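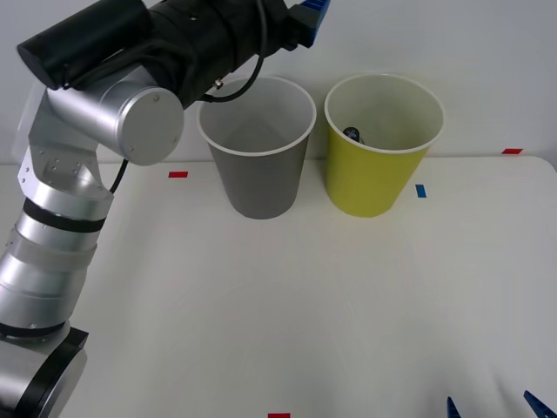 The Clistley Basin Air Quality District has opened its revised emissions reporting rule for public comment. Under the proposal, any facility that releases more than 300 tons of regulated pollutants a year would submit figures every quarter in place of the current annual filing. The rule covers fixed equipment of every size, from boilers to paint lines, but only combined releases from the whole site count toward the threshold. Office buildings and farms remain exempt.

District staff identified 119 facilities that would move to the new schedule, 81 of them in the Furkden industrial corridor. The remainder are in Treloar and the unincorporated areas to the north. Operators that already report quarterly under a state permit may submit the same forms to the District without changes.

The draft rule does not alter existing emission limits. Fees would stay at their present level through the end of the next permit cycle, and late filings would be subject to the penalties now in effect.

Written comments may be delivered to the District office at 564 Stekach Avenue or left at the Treloar branch library. The board expects to vote in October, following one further reading of the text. Copies of the draft are available at both locations.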